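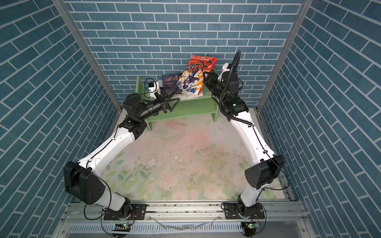 Figure 4. The Nidska low shelf against a back wall, with books on the top board.

4. Placing and filling the shelf

This section is for the low Nidska shelf with two tiers, made of wood. It is written for the shelf in light green, but the same steps are valid for the other colors. Assembly of the side panels and the boards is explained in Section 3. Please do not start with Section 4 before all screws are tightened.

4.1 Choosing the place

The shelf has no feet which can be adjusted, so the floor or the table under it must be flat. It may stand on a floor, on a strong table or on a wide bench. Its back side should be against a wall.

1. Clean the surface where the shelf will stand. Small pieces of sand under the side panels will scratch both the surface and the paint.
2. Lift the shelf by both side panels and put it down near the wall. Do not lift it by the top board.
3. Push it slowly toward the wall until it is close to it. If the wall is painted, leave a gap of 5 mm.
4. Press with the flat hand on each corner of the top board. The shelf must not rock. If it does, put a thin piece of felt under the side panel which is in the air.
5. Look at the shelf from the front and compare the top board with a straight line in the room. On a wall with brick pattern or tiles, the horizontal joints are good for this. When the board and the joints do not run parallel, check the floor first and then the screws.

Note: Tiles with deep joints can hold moisture after cleaning. Let the wall dry fully before you push the shelf back to its place.

CAUTION: Do not place the shelf next to a stove or a radiator. The wood can bend and the boards will come out of the side panels.

4.2 Filling the top board

The top board is for the books which you take often. You can lay them flat, stand them upright, or do both. In Figure 4 both ways are used: white books lie in a stack, and a red manga book and a dark navy book are upright above them, the navy one leaning against the wall.

1. Begin with the books which will lie flat. Choose the largest for the bottom of the stack and put it with its long side parallel to the wall.
2. Lay the next books on it. Keep the edges together on the side which is nearest to the wall, so that an upright book finds a firm place behind.
3. Check that no book is hanging over the front of the board.
4. Put the upright books on the stack or directly on the board. The lower edge should stand a little away from the wall and the upper edge should touch it. A book which stands fully straight falls forward easily.
5. Turn the covers to the front if you like to see them. For children this is often easier than reading the spines.
6. Touch the upper edge of every upright book lightly with one finger. If it slides, move its lower edge closer to the wall and try again.

Note: Books with shiny covers slide more than books with cloth or rough paper. If you want to have a shiny book upright, lay a strip of the thin rubber mat (sold separately as Skalton mat) under its lower edge. The mat can be cut with normal scissors.

Note: When two upright books overlap, the thinner book should be in front. A heavy book in front pushes the thin one to the wall, and after some months the cover stays bent.

CAUTION: The shelf has no rail on the front of the top board. Do not stand glass frames or flower pots there if small children use the room.

4.3 Filling the lower board

The lower board is under the top board, between the side panels. The space is not high and it is meant for flat things: magazines, drawing paper, large books lying down.

1. Put in the heaviest things first, near to the side panels and not in the middle.
2. Leave enough space above them to put your hand in. If the space is filled completely, the paper will tear when you pull it out.
3. Do not push things against the back wall by force. On a painted wall they leave dark marks.

If you have filled only the top board and the shelf feels light at the bottom, move some of the heavier books down. This helps especially on a smooth floor – the shelf will not walk away when somebody takes a book in a hurry.

4.4 Taking books out

Taking out is the moment when most things fall, so please show it also to the children.

1. Hold an upright book at both sides, or at one side and the top.
2. Lift it first and only then pull it toward you. Do not tip it forward over its lower edge.
3. If there is another book behind or beside it, support this one with your second hand.
4. To take a book from the middle of a stack, first remove the upright books and then the upper part of the stack.

4.5 Moving a filled shelf

Please do not move it filled. Take out all books, also from the lower board. Two persons should carry the shelf if it goes to another floor of the house. After it is in the new place, repeat the steps of 4.1.

4.6 Cleaning

Wipe the boards with a soft cloth, a little wet, and dry them at once. The green paint is water-based and does not like alcohol or window cleaner. Pencil marks go away with a clean white eraser. For deeper scratches, Vallwood sells a small bottle of repair paint. Ask for the color name which is printed on the label under the lower board, and try the paint first on a place that is not visible.

Check the screws again every February, or earlier if the shelf makes noise when you put books on it.

4.7 Questions and spare parts

The guarantee for boards and side panels is two years from the day of purchase. Marks from moisture and from wrong cleaners are not included. Spare screws and felt pieces can be ordered from Pētersons, our service partner. Please write the name of the shelf and its color in the order.

Text of this section: Baiba Kairys, Vallwood. Revised October 2020.

Continue with Section 5, Joining a second shelf.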